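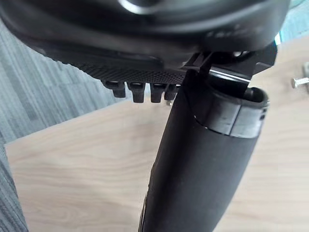 Wrist camera view, chair hardware task, Flarneck site. A bolt lies on the board to the right of the column.

Stesto demonstration collection: progress report to Vinitz
10 December 2023

Collection at Flarneck is still going and the episode log is growing. I would ask Vinitz not to read much into that. The grant pays for examples a policy can learn from, and we do not yet know what share of the log fits that description.

Where the work stands

Both tasks named in the August plan are being recorded. The chair hardware task is the one that worries me. From the wrist, the view is black plastic next to black metal, and the glossy housing throws a bright reflection near the top. The column takes up the middle of the view and hides part of the row of tabs behind it. A person teleoperating the arm can fill in what the camera misses by looking up at the chair. The policy gets no such help. We have been calling these good episodes on the strength of the operator finishing, and I think that was too generous.

Loose bolts are a smaller version of the same trouble. One resting on pale wood is easy enough to find. Against the bracket I would expect it to be much harder, and our labels make no distinction between the two.

Karras labeling tool

The tool does what was promised as far as marking start and end points. Its automatic quality score is another matter. It seems to reward smooth motion, so a confident miss can outscore a slow, careful pickup. Until we have checked it against hand review we are leaving the score out of our totals.

Spending

Within budget on operator time. Storage ran over and will again if we keep every rejected episode. I would still keep them.

Next period

We plan 2 changes. The first is a fixed side camera on the chair task, recorded alongside the wrist view. The second is hand review of the existing chair episodes by 2 reviewers working separately, with disagreements reported as they stand.

We are not asking for more episodes to be funded at this point. A decision on the side camera is needed before the next block of operator shifts is booked.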